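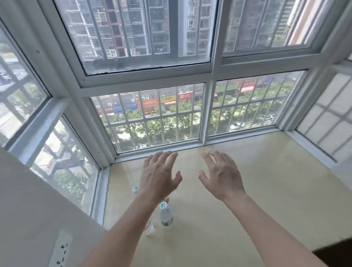
So it's a stopgap, a reply to my last thread reads. You do the grasps until the machine can, then you go back to whatever you did before. Fair question. Long answer follows.

Context for new followers: I work in handling at Drekdale. We sort returned and mixed containers, mostly plastic bottles, before they go to the line. Since the Wallo cell was installed, part of the crew sorts and part of the crew does demonstration work for it. I do both.

Demonstration work means performing ordinary pick-and-place moves with your own hands while they are recorded. Reach, open, close, lift, set down. Three bottles standing on a windowsill is a normal amount of material for it. You don't need a conveyor.

The software side is Fernulex. They take the recordings, segment them, and return a list of what was usable. The scheduling tool is Tzanetos, which came with the contract and which we would all have chosen differently.

On "until the machine can": the cell already can, for upright bottles with space between them. It has been doing those on the main belt since the fall. What it lacks is coverage. Bottles close together, one behind another, a label half hidden by something else.

A clear bottle is a poor target. The label and the cap are what you can see reliably. The body takes on whatever is behind it. A glossy surface adds reflections on top of that. People correct for this without noticing, so it took us a while to write it down as a requirement.

The move that gets rejected most is the approach. New demonstrators go straight from rest to contact in one motion. Fernulex wants the hand open over the object before it comes down — a visible pre-grasp, fingers spread, then the close.

Two-handed approaches are their own category. Both hands come in over the objects, and the forearms cover part of what you are reaching for. Sorters do this all day. The first task list we were given had no two-handed moves in it at all. The crew asked for them and they were added.

That is the first real change for the people here. Before the cell, how you picked up a bottle was your own business. Now there is a written procedure for it, and part of the procedure came from us.

Second change: the numbers are visible. Our last batch was 549 episodes, and every one has a status in Tzanetos next to the ID of whoever recorded it. Accepted, rejected, hold. There is a field for the reason, and it is usually blank.

We objected to the per-person view. Not to the data existing, to the default screen sorting people by rejection rate. A high rate often means you were assigned the hard layouts. The default is now by task. The per-person view is still there if a supervisor opens it.

Third change is pay grades. Demonstration work was put in at the sorter rate. The argument for a higher rate is that it needs training and a sign-off, and that a bad batch costs more than a bad hour on the belt. This is still under discussion as of December 2019 and I won't guess at the outcome.

Headcount, because someone will ask. There are 13 of us in handling, the same as before the cell. Two positions were rewritten, from sorting to cell attendant. Both were filled from inside. Temporary cover at peak is down, and I think that should be said in the same post as the rest.

What a cell attendant does: clears faults, wipes the sensor windows, restarts after a stop, logs the cause. Most stops are a bottle lying on its side against the guide rail. The cell waits. The attendant stands it up. The cell continues.

The physical side is better in one respect and worse in another. Less lifting, fewer hours at the belt. But demonstration work is repetitive at shoulder level, arms out in front of you, held for a moment over the object before each close. My forearms notice it more than sorting.

We now rotate every two hours. That was not in the original plan. It went in after several people reported the same ache, and rejection rates dropped in the last part of the shift once it did. I would like to see it written into the procedure and not left as local practice.

Things I would ask for if your site is about to start:
— the rejection reason as a mandatory field
— rotation set before the first batch
— the people who do the job reviewing the task list
— a written statement of who can open the per-person data

Back to the reply. Is it a stopgap? For upright bottles with space around them, yes, that part is finished and I don't expect to record another one. For the rest, the list of layouts has grown every month. Each new container shape from a supplier puts lines back on it.

As for going back to what I did before: the belt job I had is partly the cell's job now. If demonstration work stopped tomorrow I would most likely be moved to attendant cover. I'd take it. I'd want the grade settled first.

Replies are open. I can answer on procedure and rotation. I can't share task lists or anything from the Fernulex side.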